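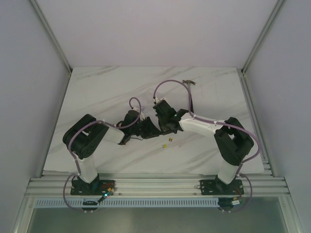 Two little yellow bits on the marble-pattern top, right near the middle.

I do all my fiddly jobs on a pale tabletop now, and I wish I'd switched years ago! My old bench was dark and scarred and every small part I put down on it vanished (I once spent a whole Friday night on my knees with a torch, looking for a spring). If you're setting up a spot for small repairs, a few things have worked for me.

Go light, but not glossy if you can help it. A faint marble pattern is fine, it hides the odd scuff. Heavy veining is a pain though, because grey screws disappear into it.

Keep the centre clear. Tools live at the sides and only the pieces you're working on go in the middle. I was hopeless at this until Stela Bogdan made me put everything back after each step, and now I do it without thinking.

Cables! Tie any long cord to something solid every so often with small cable ties, and leave a decent loop wherever it has to bend or move. Pull it too tight and it'll wear at the plug end. A bright colour is worth the extra couple of dollars, you'll notice it before your elbow does. I use white ties on anything white, purely for looks.

For sanding I start at 800 grit and finish with 1000, on a damp cloth so the dust doesn't get into everything. Then a wipe with warm water and a drop of dish soap, and dry it straight away.

Next time I'll do drawer dividers. Mine are a disgrace at the moment.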